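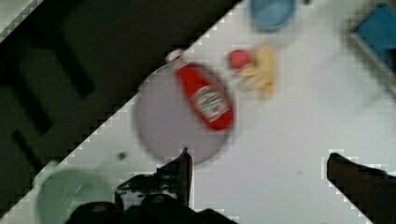
The Kendside Ledger – paperback, large trim

Book two in the Paltberg Mysteries by Morven MacRitchie. Back in stock, new printing, same cover. Fixed the missing page in chapter nine (sorry to everyone who wrote in).

Retired court clerk Desta Admasu takes a part-time job sorting papers at the Kendside library. Easy money. Then a ledger turns up with 500 dollars tucked in the back and a dead man's signature dated last week. The sheriff wants it dropped. Desta doesnt.

Cozy, small town, no gore. One kiss. The dog is fine – people always ask.

Details
Format: paperback, also ebook
Pages: 579 in large print, less in the regular
Publisher: Gashaw Press
Ships from: Corkton, usually in two days
Item no. 1251

You can start here without reading book one, but the bit with the ferry tickets will make more sense if you have. Book three is due in December, preorders not open yet.

First 200 orders get a signed bookplate. Morven signs them at her kitchen table so they go out in batches, please dont email asking wich batch. Book clubs – order six or more and we add the discussion guide free, just put CLUB in the notes box at checkout.

Returns OK if the spine isn't cracked.

14 shares | 3 comments

Related items
The Paltberg Ferry (book one)
Gashaw Press cozy sampler, ebook only
Kendside map tea towel

Last updated: December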